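August
By the Reinholz health desk

A thyroid test usually starts with one blood sample. The lab measures TSH, the hormone that tells the thyroid how hard to work. A high result can point to an underactive gland – a low one, to the opposite.
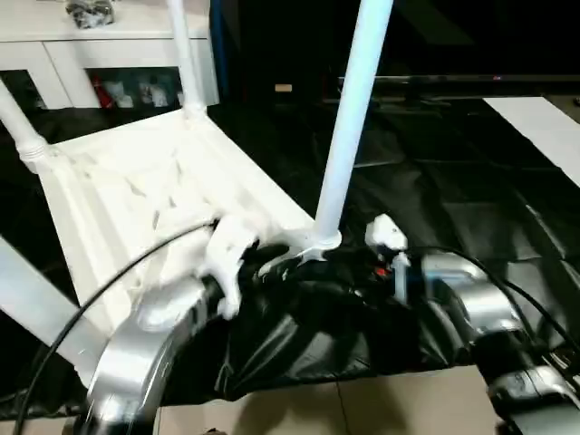 A white plastic chair on its back, legs in the air.

The Pratham clinic in Drarnton ran 884 of these tests last year, and 82 came back outside the normal range. Most of those patients were asked to repeat the test
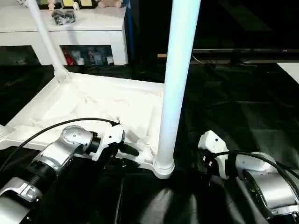

before starting any treatment. Biotin supplements can skew the numbers, so tell your doctor if you take them.

Of the 82, 43 had a normal second result. 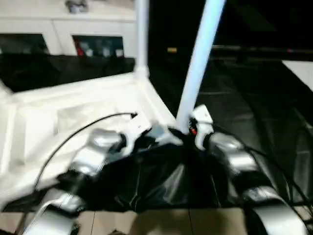
The others had a free T4 test, and a few went on to antibody testing.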